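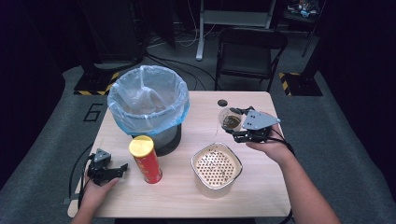
Table with lined bin and red can, yellow lid on.

March, 09:40. Paste trials, continued. Entry by Shuk-fan Au.

Batch 131 of the wheat starch paste was prepared yesterday afternoon by Mr Chuang to the usual recipe, with the starch soaked overnight beforehand. It was sieved three times and left under a shallow layer of water. The colour is good and there is no smell. A slight skin had formed at the side of the jar and was discarded.

The purpose of this week's work remains the comparison of our own paste with the Truvus ready-mixed product on the hinges for the Josby ledgers. Both were thinned to the consistency of single cream. The Truvus paste took more water than the supplier's sheet suggests, and the quantity should be entered on form 2110 before the next batch is opened.

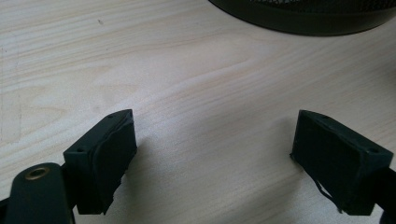 Test strips were cut from the lighter of the two Japanese papers, grain with the long edge, and pasted out on blotter. Seven strips were made up for each paste. Two of the Truvus strips cockled on drying and have been kept. Ms Tsang considers that the weights were placed too early. I am inclined to agree, although the same weights at the same interval gave no trouble with batch 131.

Peel tests have been deferred until Mr Hsueh returns the spring balance. Strips are between boards in the second drawer, labelled in pencil on the reverse. Kindly do not move them. 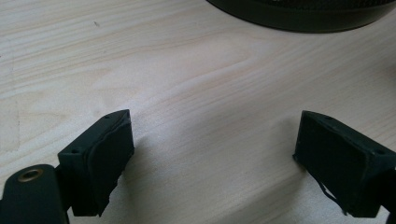
Table top, pale wood, grain running on the diagonal.

14:15. Mr Chung reports that the Rosser blotter now in stock is thinner than the last delivery. Remaining sheets of the old stock to be reserved for the ledgers. The Ammont order is to be checked for the same fault.

Outstanding: pH of both pastes; relabel the jar; brushes to soak.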